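Kidero two-arm handling study: frequently asked questions

Last updated Aug 24, 2022. Questions get added as they come in, so order is a bit random.

What is the study about?
Getting two arms to handle thin, shiny and see-through packaging. Sleeves, clear-edged packs, plastic panels. Things depth cameras hate. We train from human demonstrations and test whether adding a wrist view to the head view helps.

Does it help?
On clear items, a lot. On plain cardboard, hardly at all. Most of the gain is in the last bit of the approach, when the fingers close. Full tables are in the report, section 6.

How many demonstrations did you use?
858 after cleaning. We threw out the ones where the operator dropped the item and started over. Iulian Sârbu did the sorting and has a list of what went and why, ask him if you want it.

Who were the operators?
Sipho Khumalo and Dinesh Pathirana for nearly all of it. Kjell Bakke did a short set in July to see if a new person's style upset the training. It did a bit. See next question.

Why did a new operator make it worse?
Kjell grips nearer the corner than the other two. The policy averaged the two habits and went for a spot in between, often a bad one. We now feed in the grip point as a seperate input and the problem mostly goes away.

What do the two views look like?
Head view first, then wrist view.
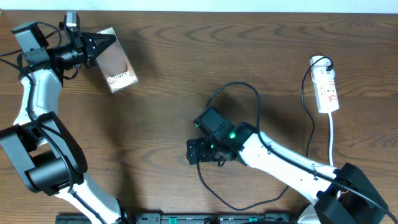
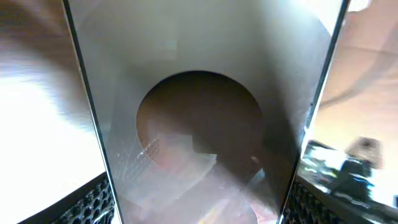

How is a trial scored?
Success means the item is picked up, passed or turned as asked, and put down inside the marked area without a drop. One retry of the grip is allowed. Anything past the time limit is a fail, even if it was going well.

Did you try depth sensing?
Early on, two sensors. Both gave holes or nonsense on clear plastic. Might be better with newer ones, we haven't had time to look. Colour only for everything in the report.

What about glare?
Biggest single cause of failures. Moving a lamp can change the result. We varied the lighting in training, which got some of it back but not all. Gerardo Galli is trying a version that gives less weight to the wrist view when it's washed out. No results to share yet.

Does it work on items it hasn't seen?
Partly. We held back 7 items. Flat ones fine, bendy ones poor. Anything that sags when held from one side is still a problem and we dont claim otherwise.

How long does training take?
Overnight on one machine. Fine-tuning for a new item is a good deal quicker.

Can I get the data?
Soon. The head view recordings are ready, the wrist ones still need checking for sync. Write to Dinesh and he'll add you to the list.

Can I use it with other arms?
Should be OK if you have a camera at each wrist and can log finger position. You'll need to redo the calibration, the steps are in the setup notes. Our friends at Resden have it going on a single arm, so two isn't strictly needed.

Something's wrong in the report, who do I tell?
Iulian. Known one already: the labels on figure 2 are swapped, fix is comming in the next version.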